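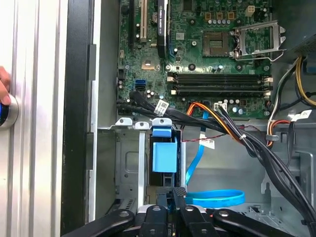 4. Collecting the demonstrations

4.1 What counts as an example

Claims about learned disassembly tend to rest on a single figure, the number of demonstrations. We are wary of that figure, including our own. The Clorkis set holds 1,833 recorded demonstrations of handling parts in and out of desktop computers, and a reader could fairly suppose that this means 1,833 different things for a policy to learn from. It does not. Many of them are near repeats by the same operator on the same machine, with the case left where it was for the previous take. A policy trained on such data can score well by remembering where the drive cage is, and our early results in January did exactly that.

We therefore count an example only if it begins from a start state that was set afresh. The case must have been shifted on the table, or the cables moved, or the parts on the fixture changed. Takes that fail this test are kept in the release but flagged, and none of the results in Section 5 use them.

Cables deserve a separate word. Most published work on this task either strips the wiring out or ties it back before recording starts. We left it in. Operators disliked this and said so, and the rate of abandoned takes rose. It also made the wrist view much harder to use, as a finger that is clear of the wiring in one view may be touching it in another. We have no measure of how hard a given tangle is, and we doubt that the three-level rating used in the Tastomik protocol would agree between two raters.

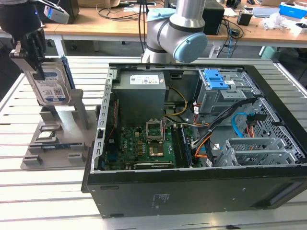
Operator skill is the variable we control least well. All demonstrations were given by people who had at least 40 minutes of practice, a threshold we borrowed from the Lobo study and for which we can find no evidence in that paper or elsewhere. Practice of this length teaches an operator to move the arm. It does not settle how the work should be done. One operator will hold a hard drive upright over the fixture plate, still pinched by its top edge, and wait there while choosing an angle of approach; another will turn it early and come in flat. Both count as successes under our scoring, and a policy that averages the two will do neither. We tried asking operators to agree on one style. Agreement lasted for part of a session and then drifted, and the drift was not visible in completion times.

We considered discarding the minority style and decided against it. Removing it makes the training loss look better, but we could not show that it made the policy better, and it would have hidden a difficulty that anyone collecting data of this kind is going to meet.

4.2 Which views are worth keeping

Each take is stored with a fixed view and the wrist views. The usual case for wrist cameras is that they show contact. This is true in a limited sense. Figure 3 shows a frame in which the pads can be seen against the near edge of the drive, and a human labeller has no trouble marking contact. How hard the pads are pressing cannot be read from it, and the background, with the chassis and the ceiling at a steep angle, says little that a model should be using. 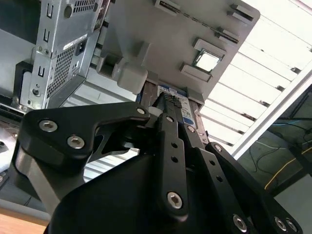
Figure 3. Wrist view of the gripper at a hard drive in the grey fixture. The pads are at the near edge of the drive; the chassis is to the left.

To test how far labels from such frames can be trusted, we drew 300 of them and had two people mark the first frame of contact independently. They agreed to within our tolerance on around 62 per cent. The remainder were mostly cases where a finger hid the edge of the part. The Ernimska benchmark reports contact labels from wrist views with no agreement figure at all, and we would urge caution in comparing our numbers with theirs.

We do not claim that the fixed view repairs this. It shows the case and the table well and the fingertips poorly. Training on both gave a small gain over the wrist views alone, within the spread between random seeds, and we report it as no clear effect.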